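Zallutico Session Tools User Guide
Section 4: Calibrating the wrist view and marking up your first cloth episode

You've installed Zallutico, the tracker is talking to it, and the status light in the corner of the window is green. Great, now comes the fun part! By the end of this section you'll have one clean episode, aligned and labeled, ready to go to the Trengate trainer.

Before you start

You need a calibrated gripper profile (Section 3), a flat soft surface, and one piece of cloth in a single color. A bed is a wonderful place to learn. It's big, it's the right height for most arms, and fabric behaves on it the way it does in real homes, creases and all.

Note: If you updated from a build older than 1735, delete the old lens file first. Zallutico will happily load it, and then every straight edge in your corrected view will lean.

4.1 Load the fisheye model

1. Open Session > Lens and pick Fisheye, full circle.
2. Click Find Border. The tool looks for the dark ring around the view and fits a circle to it.
3. Check the fit at all four sides. Drag the handles if the circle sits inside the bright area.
4. Click Save to Profile.

Don't turn on Flatten for Training. The Trengate policies learn from the raw round view, and they do very well with it. Flatten is there for your own eyes, when you want to check that a wall or a mattress edge comes out straight.

4.2 Set the gripper mask

The mask tells the planner which pixels belong to the tool. Get this right once and you can forget about it until you change fingers.

1. Close the jaws all the way and press M.
2. Paint over both fingers, the base plate and any side pads that show. The brush snaps to dark edges, so go slowly where the tool passes over its own shadow.
3. Open the jaws fully and press M again. Zallutico fills in the positions between the two.
4. Scrub the Jaw slider back and forth. The mask should ride along with the fingers.

Caution: Shadows are the number one source of bad masks. A shadow cast by the tool moves with it and can look a lot like part of it. Leave shadows out of the mask, always. The perception model has its own shadow channel and wants to see them.
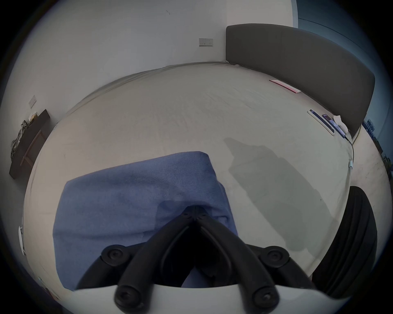 4.3 Pick the target and the grasp point

1. Scrub to the moment just before contact and press T.
2. Click once on the cloth. The Ranjbar segmenter (it ships with Zallutico, nothing extra to install) grows a region from your click.
3. If the region spills onto the sheet, hold Shift and click the spill. Two or three clicks usually fix it.
4. Step forward to contact and press G to drop the grasp marker where the finger tips meet.

Folded edges deserve a bit of love here. When a flap lies on top of the same fabric, tag it as Flap and keep it inside the same target. The planner uses that tag to decide how many layers to pinch, and watching it choose correctly on a fold it has never met is a real treat.

Everyday things lying nearby, such as phones, cables or tissues, can stay. Tag them as Background in one sweep with the lasso. Clutter makes a policy tougher, and you don't need to name each item. If a phone screen has something private on it, use Tools > Blur before you save.

4.4 Align and check

1. Click Align. Zallutico matches the jaw signal to the video.
2. Read the offset. Anything up to 23 ms is fine.
3. If it's higher, clap the jaws twice at the start of your next take and try again. The two sharp peaks give the aligner plenty to hold on to.
4. Play the episode at half speed with the mask, target and grasp layers all on.

Note: Error 3067 means the jaw log is shorter than the video. Trim the end of the video to match and click Align again. You won't lose your labels.

4.5 Replay in the planner

1. Choose Send to Planner > Dry Run.
2. Set the speed limit to 53 percent for a first replay.
3. Watch the wrist path. It should come in smoothly and slow down near the cloth.
4. If the path dips below the surface, go to Surface > Soft and raise the contact height a little at a time.

Caution: Dry Run moves nothing, but Live Run does. Keep the stop button within reach and your hands clear of the jaws before you switch over.

Azadeh Nikzad wrote the soft surface solver, and her notes on mattresses, cushions and thick rugs are under Help > Solver Notes. They're a great read if your contact heights keep drifting.

Once the dry run looks good, click Export and choose Zirkex bundle. Continue with Section 5 to record a full set and start training.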